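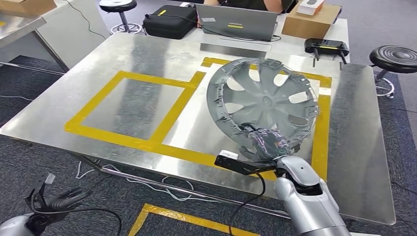

Figure 2. Wheel cover in the right-hand zone of the marked table.

4.2 Do marked zones reduce handling damage?

Trade guides for parts recyclers repeat one piece of advice so often that it has come to pass for a finding: put down tape on the sorting table, give each stage of the job its own box, and fewer clips will break. We looked for the evidence behind this claim and found very little. The Dronum guide, which most of the later ones copy from, gives no numbers at all. The Clarness handbook reports a drop in broken clips after tape was laid, but the same month saw new staff, new lighting and a new supplier of covers. Any of these could have done the work credited to the tape.

Our own test used a steel table with two zones outlined in yellow tape and sharing one border (Figure 2). The left zone was for covers waiting to be checked and the right zone was for the check itself. Plastic wheel covers suit the question well. The clips and tabs around the outer rim are small, they stick out, and a cover missing even a few of them is hard to resell. Covers with open, curved spokes bring a further problem, in that the gaps invite people to pick them up by a spoke when the rim would be the safer hold.

Of the 2347 covers that came through the Ornard site in the test period, we set aside those that arrived with damage already noted and drew 1000 from the rest. Half were handled on the taped table and half on a bare one of the same size. In all, 158 covers lost at least one clip between arrival and shelving. The split between the two tables was close to even, and the small gap there was favored the bare table. We do not read anything into that gap. Neither do we see how it can be squared with the large gains the guides promise.

What did seem to matter was how a cover was set down. Covers laid flat on the rim side rested their weight on the clips, and sliding them even a short way across the steel was enough to snap one. Covers stood upright and held by the lower rim could be turned and read without being dragged. This is a weak result. We did not assign the way of holding in advance, and the workers who stood the covers up may simply have been the more careful ones. A proper trial would fix the hold and vary the table, and we would want to see one before anybody rewrites a training sheet.

A word on the tape itself. It had begun to wear in places on our table. The Thepsuriya depot, which shared its notes with us, replaces its tape every 12 weeks and counts the cost as part of damage control. We could find no record there of damage before the tape was introduced, so the claim that it pays for itself can't be checked.

Zones may still be worth having for other reasons. Workers told us that they lost track of checked and unchecked covers less often, and we have no cause to doubt them, though we did not measure it. Mixing up two piles and breaking a clip are separate faults, and the guides treat them as one. Section 4.3 takes up the sorting errors, where the records are somewhat better.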